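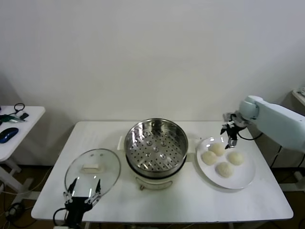 Carmela Vitale did not set out to write about breakfast. She set out to write about shift work, for a magazine that folded before it could pay her, and found that everyone she interviewed wanted to talk about what they ate when they got home.

"I'd ask a man about his pension and he'd tell me about his eggs," she says. "After a year of that you either give up or change the title."

She changed the title. The First Meal, published by Gavalas in January, is a history of what people eat in the morning and who has told them to, and it has done better than anyone at Gavalas expected, including the person who ordered the paper. The first printing was 3000 copies. I have one in front of me with a coffee ring on the cover, which Vitale inspects and declares an improvement.

We meet at her kitchen table at half past ten. She has not eaten. I had assumed, on the train, that there would be something laid on, and had skipped my own breakfast out of politeness. She offers me a cracker.

"People always think I'm going to do a spread," she says. "I've spent four years reading about porridge. I can't look at it."

The book is rude about porridge, and ruder about cereal, but its real quarrel is with the idea that there is any such thing as breakfast food. Why should an egg be respectable at eight in the morning and a chop be a cry for help? Vitale grew up above her parents' café, where the early customers had soup, and she was eleven before she learned that other families found this odd. A friend came to stay, was given lentils, and asked to telephone her mother.

"Soup, buns, rice, cold fish, last night's stew. Most of what people have eaten in the morning is just food," she says. "Then somebody decides it has to be sweet and come in a box with a puzzle on it."

The longest chapter concerns the household diaries of Despina Christodoulou, a ship's clerk's widow who wrote down every meal she served to her lodgers. There are 2656 breakfasts in the surviving notebooks. Vitale read them all, in a cold archive, wearing two coats. I ask what she learned.

"That she hated a lodger called Umov. He gets bread. Everyone else gets bread and cheese, and he gets bread. It goes on for years. He never moves out – that's what I can't get over. I think he must have been in love with her, or else the rent was very good."

She would have liked to make more of Umov, but her editor, Kendra Gill, cut eleven pages of him. Vitale describes this as a bereavement. Gill, reached by phone, describes it as a Tuesday's work that took a month.

"Carmela had given him a childhood," Gill tells me. "There was a bit with a pony. We had no evidence of a pony."

Not all the reviews have been kind. Fotis Balaskas, who teaches food history and has his own book on bread coming out, called The First Meal "charming", a word Vitale repeats to me several times with her eyes closed. He also found a mistake in a footnote about the price of milk. She has written to thank him. It took her three drafts to get the letter that short.

She is happier talking about her readers, who send her their breakfasts in the post. Descriptions, mostly, though one man enclosed a kipper. A retired nurse wrote to say she had eaten cold rice pudding standing at the sink every morning of her working life and had never told her husband. Another woman wanted it settled whether leftover trifle counts as fruit.

"I said yes," says Vitale. "I'm not a doctor."

The next book is supposed to be about lunch. She has a contract and a folder, and the folder has a bus ticket in it. What she would rather write is the life of Umov, pony and all, as a novel, and she has asked me not to mention this to Gill.

By now it is past noon. Vitale gets up, opens the fridge, looks into it for some time and takes out half a cold potato pie. She cuts it in two and gives me the smaller piece.

"Breakfast," she says, and goes to find the mustard.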